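Saltmarsh work at Hemcombe to start after all

23 October 2018

Work to bring back the saltmarsh below Hemcombe gets going next month, after the drainage board signed off the last of the money. 115 acres in the first phase, all of it on the seaward side of the old Praldale bank.

The bank was breached in two places by the September surge and has been patched with stone bags. It won't be rebuilt. Instead a new, lower wall goes in 492 metres inland, and the tide will be let through a cut near Drommont sluice. Silt should do the rest, though the board admits that could take years.

Farmers had asked for a later start so the last of the winter grazing could be used. They've got 14 days extra, not the month they wanted. Sheep off the lower fields by then, please, gates left open.

Brushwood fences go in first, to slow the water and catch mud. Then the creeks get dug out. Planting of cord-grass and sea purslane is down for spring, wether permitting.

The footpath from Zacharias Lane to the sluice shuts while the diggers are in. Walkers will be sent round by the church, which adds a fair bit. Bird hide stays open, key from the shop as usual. Parking at the hide is tight so come on foot if you can.

Plans and the big map are on show at Hemcombe village hall, 5 pm to 8 pm all this week. Comments on the path diversion can be left there in writting or posted through the board's door at Drommont.

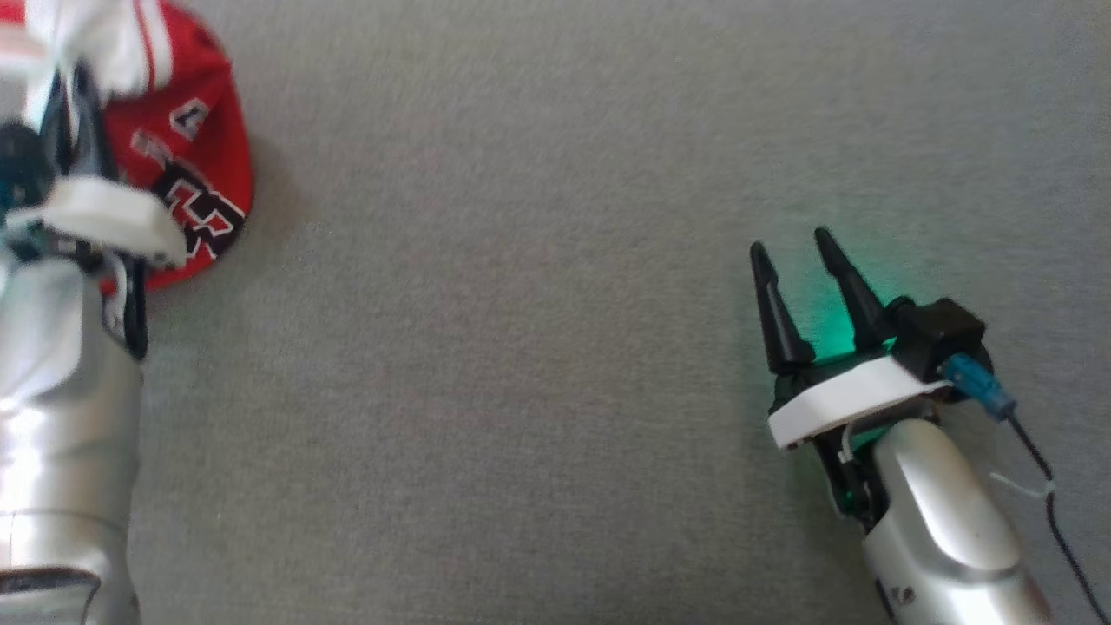

Also in brief

Drommont sluice: gate repairs finished, road over the top open again to cars. Vans and tractors still to use the bridge.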